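Leave the fruit on the table

My mother kept her fruit in the refrigerator, all of it, down in the drawer where the light barely reached, and I grew up thinking of fruit as something you had to go and ask for. So maybe I'm making up for lost time when I say that every household ought to have a plate of fruit sitting out where people pass by, and I mean a plate, a wide one, and I mean full.

My neighbor Pentti Kiiskinen disagrees with me on this, and we have been over it many a Sunday. He says fruit left out goes soft and draws flies, and that a bowl holds more anyway. Well, a bowl does hold more, and that's my trouble with it! Whatever ends up at the bottom of a bowl stays there until you smell it. On a plate you can see what you have, and you eat the one that needs eating.

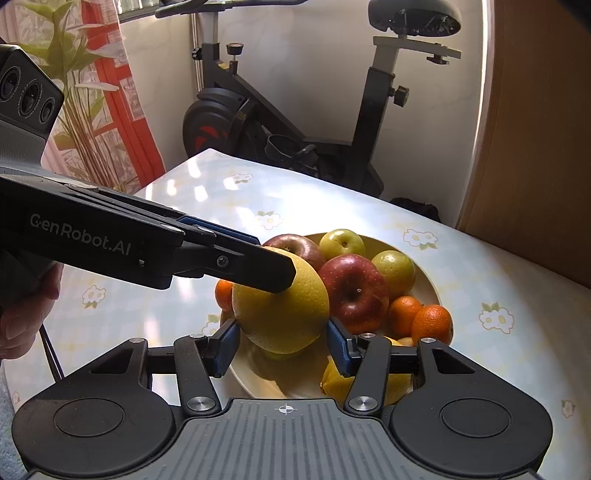 And please, buy one big thing now and then. A pomelo, say, or whatever large yellow citrus the store has in March, when everybody is tired of apples. It won't fit with the others and you'll have to keep moving it, but people pick it up. They can't help it. My grandson Teodor will carry one from room to room for half an afternoon before he lets me get near it with a knife (and then he eats most of it, standing up, with the peel all over the counter).

Pentti came by last week and took two pears on his way out. He still keeps his own in the refrigerator.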